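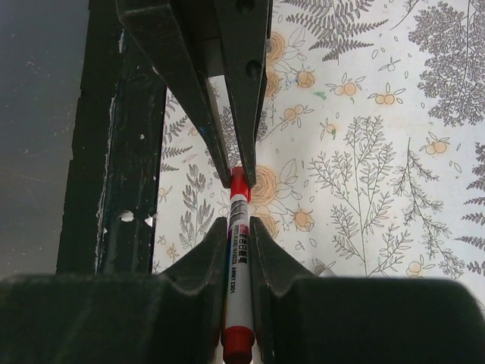 *Photo: Yae Hayashi*

December 6, 2020

Red marker day! I finally sat down to do the January board and of course went through the whole pen jar first, testing every single one on the back of an envelope. Two went straight in the trash. The one I like is the white one with the red end and the Chinese writing down the side (it says WHITE BOARD MARKER in English too, and ARMY 2301, so that's what I call it now — "pass me the Army").

I've got the botanical tablecloth on again, the one with the gray ferns. Mom thinks it's too pale for a table where people eat spaghetti and she's probably right, but I love it and I'm keeping it on through the holidays. I did my planning right on top of it with a cup of tea, very carefully!

So the board. Red is for money and deadlines, same as last year. Rent, the 72 dollars I still owe Futham for the chair repair, and the Drindden order, which I keep forgetting to call about. Blue is for fun stuff and there isn't much blue yet. I wrote "Triltoveck??" across the second weekend and underlined it, so now I sort of have to go.

Then I wiped off half of it when I leaned over to reach the tea. Rewrote it all, neater this time. Need to buy more blue and a proper eraser — the sock is not cutting it.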